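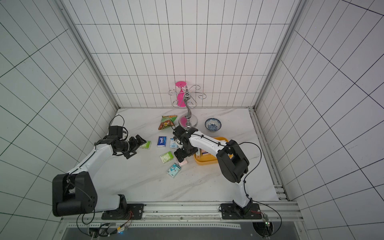

Packaged goods waiting to be sorted, with the yellow tray and the cup stand towards the back of the table.

Clearing and Sorting a Shared Refreshment Table

This guidance applies to all shared tables at the Dulton site. It should be followed at the close of each session and whenever a table has become crowded. Allow 20 minutes.

Before you start

Collect a dry cloth, a damp cloth and one shallow tray. Trays are kept in cupboard 7.

Procedure

1. Bring all packaged goods to the middle of the table. Leave the cup stand and any bowls where they are.

2. Separate the goods by kind. Tissue packets form one group, small boxes a second and snack bags a third.

3. Place small boxes in the tray, largest first, with the printed name facing upwards. Boxes should lie flat and must not be stacked more than two high.

4. Lay tissue packets side by side next to the tray. Opened packets are to be used before new ones are put out.

5. Check the date on each snack bag. Bags past their date should be thrown away and entered on the stock sheet.

6. Hang clean cups upside down on the hooks of the stand. Spread them evenly on both sides, as a stand loaded on one side may tip.

7. Wipe the cleared surface with the damp cloth, then the dry one.

Replacement trays may be ordered from stores under item number 2748. Questions about this procedure should be addressed to Teófilo Pacheco, extension 870.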